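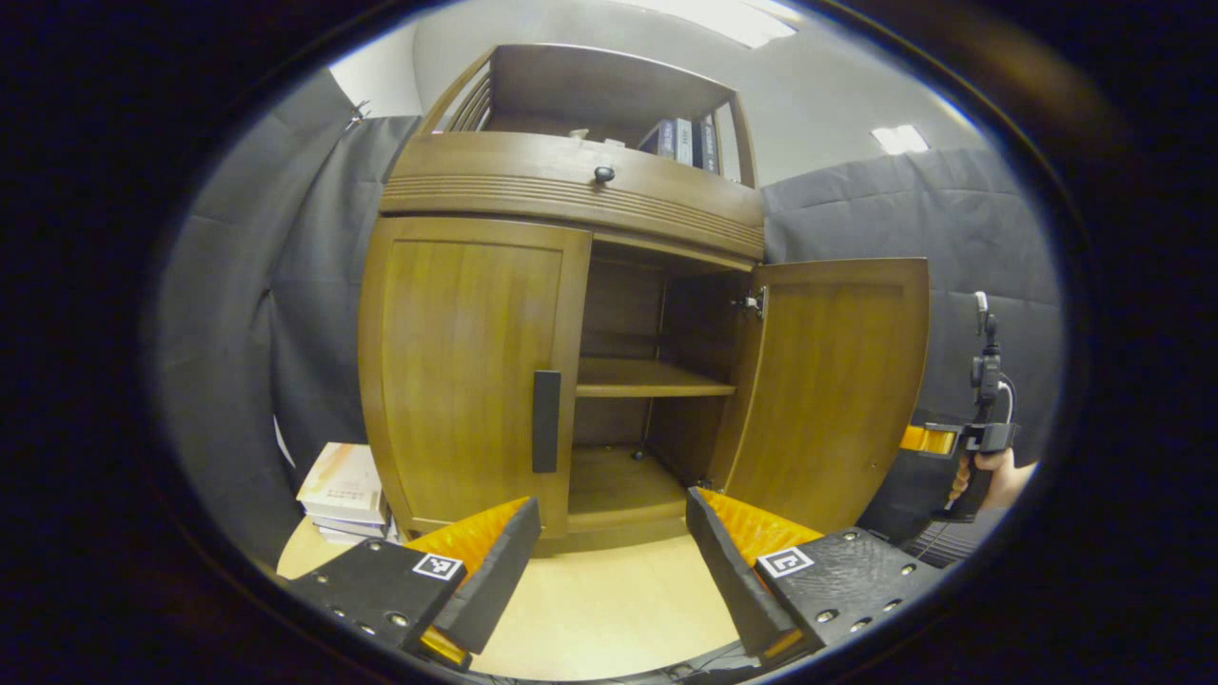
# The Tomari cabinet with hutch

27 June 2020

I've been selling secondhand and small-batch furniture long enough to have favorites, and this one went straight onto the list the day I first pulled a drawer open on it. It's the Tomari, a wooden cabinet with a wide drawer, two doors below and an open hutch shelf on top, and I have it in the warm honey-brown finish. If you came here from the newsletter, hello! If you came here because you typed "cabinet that will hold my stuff and doesn't look like an office" into a search box, also hello, you're my people.

The price is 232 dollars for pickup, 89 more if you want it delivered inside the city. Farther out, write to me first and I'll work out what the van costs.

## What I like about it

The drawer front, mostly. It's rounded, so it swells out a little toward you, and there are grooved bands carved across the lower half that catch the light when you walk past. I'm a sucker for a carved front. Most cabinets at this price have a flat slab with a handle stuck on it, and then you live with the flat slab for ten years. The knob is small, round and dark, set up near the top in the middle, and you can open the drawer with one finger if you haven't filled it with batteries and old phone chargers (mine is full of batteries and old phone chargers).

The doors are paneled, with the recess carried over onto the inner face too. I always check that. The long black vertical handle is a bit more modern than the rest of the piece and I wasn't sure about it at first, I'll admit. Rasha Saab, who does my finishing, told me to leave it alone and live with it for a week. I did and I came around completely. Now when customers ask me to swap it for brass I try to talk them out of it, though I'll do it if you insist (18 dollars for the pair, fitted).

Then there's the hutch. Open shelf, slatted side rails, nothing fussy. The slats keep a row of binders from sliding off the end, and they let some air and light through so the top doesn't feel heavy. I keep books up there and push them all over to the right, which leaves me a landing spot for whatever was in my hand when I walked in.

## Inside

One shelf, full width, splitting the space behind the doors into an upper and a lower compartment. The shelf is wood like the rest. There are small metal fittings at the inside back corners.

People ask what fits. Here's what I've personally had in mine, at different times:

- board games, flat, in both compartments
- a sewing machine with the cover on (lower compartment, and take it out by the handle, not the lid)
- table linens and the good napkins
- printer paper and a smallish printer, which I don't recommend, it's a pain to reach the buttons
- a frankly silly amount of yarn

Tall bottles are hit or miss. Measure your tallest one and send me the number, I'll go hold a tape inside the cabinet and tell you yes or no. I do this several times a week and don't mind one bit.

When the doors are open they swing wide, so think about what's standing next to the cabinet. I had a floor lamp on the right side of mine for a month and clonked it every single morning before I finally moved the lamp. If you're putting it in a corner, leave yourself some room on that side or you'll be reaching around the door with your elbow bent funny.

## Where it works

I designed exactly none of this, so I can brag about it freely. It's a good living room piece and a very good home office piece, and since half of you are suddenly working at the end of the dining table this year, I've been steering a lot of people toward it for that. Laptop and cables in the drawer at five o'clock, paperwork behind the doors, binders on top. Done, and you get your table back for dinner.

Salim Tanui bought one for the room where he records his audiobooks. He wanted something for scripts that wouldn't rattle, and he wrote back a month later to say he'd stuck felt dots on the door edges and was happy. I liked the idea so much I now put a little sheet of felt dots in with every order. You don't have to use them.

It looks best to me on a light wood floor, where the honey color gets to be the warm thing in the room. On a dark floor it's still nice, just quieter. Against a white wall it's lovely. Against gray it's my favorite, and I'd never have guessed that before I tried it!

## Compared with the others I carry

I get asked about this constantly so let me just write it down once.

The **Kireo** is the plain cousin. Same sort of size, flat drawer front, no hutch. It's cheaper, and if you want to put a TV on top you should buy the Kireo and not this one. The hutch will be in your way.

The **Gelus** is taller and has glass in the doors. Beautiful thing, but you have to be a tidy person, and I'm not. Everything you shove in there is on display. Fouad Rizk has one with his grandmother's tea glasses in it and it looks like a museum. Mine had tax folders in it and looked like a tax office.

The **Özkan** is the one with three drawers and no doors. Great for clothes. If you're looking for bedroom storage, scroll back up to the menu and go look at that.

## Looking after it

Dust it with a dry cloth. For sticky fingerprints use a barely damp one and wipe along the grain. The grooves in the drawer front do collect dust, no way around it, and a soft paintbrush gets it out in a minute. I use a cheap one-inch brush that lives in the drawer.

Please don't use spray polish. It builds up in the grooves and goes cloudy and then you'll write me a sad email. A bit of furniture wax twice a year is plenty, and you can skip it if you forget. Keep it out of strong sun if you can, and off the radiator wall.

If a door starts to sag or rub, it's nearly always the hinge screws. Snug them up with a hand screwdriver (no power drivers, they strip the holes) and see how it hangs. Still crooked? Send me a photo and I'll talk you through it.

## Getting it home

It comes in one piece. No flat box, no bag of dowels, no evening lost to a diagram. The downside is that you need two people and a vehicle with some height in the back. Take the drawer out and tape the doors shut before you lift. Use painter's tape, please. Packing tape will pull at the finish.

Delivery is me and Valentin Hauser in the van, and Valentin is the strong one. We'll carry it up to the third floor without an elevator. Above that I need to know ahead of time so I can bring a third person and a large bag of pastries. For now we're wearing masks indoors and would be grateful if you did too, and if you'd like us to leave it just inside the front door that's fine, say so in the order note.

## Small print, in my own words

- Color varies a bit from one cabinet to the next. I'll send a daylight photo of yours before you pay.
- You've got two weeks to change your mind. I come get it, you pay the van fee, we stay friends.
- Books and anything else sitting on the shelf don't come with it. Somebody did ask.
- I can't do custom sizes. I can pass you on to Hanane Samir, who builds to order, and she's worth the wait.

I have this one now and expect more in August. If it's gone by the time you read this, put your name on the list with "Tomari, honey" in the subject line and tell me which floor you live on.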